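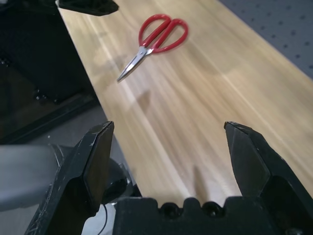

Scissors on the bench top, from the wrist camera. Fingers open.

March, 10:40. Entry by D. Guthrie, Skosholm workshop.

Review of the Gillska tool-handling kit continued, on loan from Jurnunus. The kit comprises the two-finger grippers, the wrist cameras and a licence for the Tô control software, version 4. The quoted price is $1,631 per arm, excluding freight. Warranty is 11 months, and finger wear is not covered.

The catalogue colour for the fingers is black only. Scuffing shows readily on this finish and should be noted at handover – otherwise we may be charged for it on return.
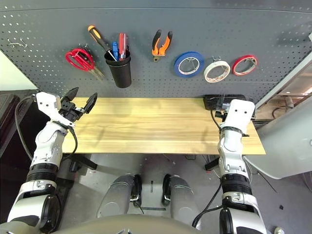

Pegboard and bench from the head camera, scissors on the board.

The supplier's manual runs to 79 pages and gives no guidance on hook spacing. A written query has been sent. Pegboard layout is to remain unchanged until a reply is received.

Outstanding: cable routing at the wrists, spare finger pricing, and confirmation that the licence covers both arms.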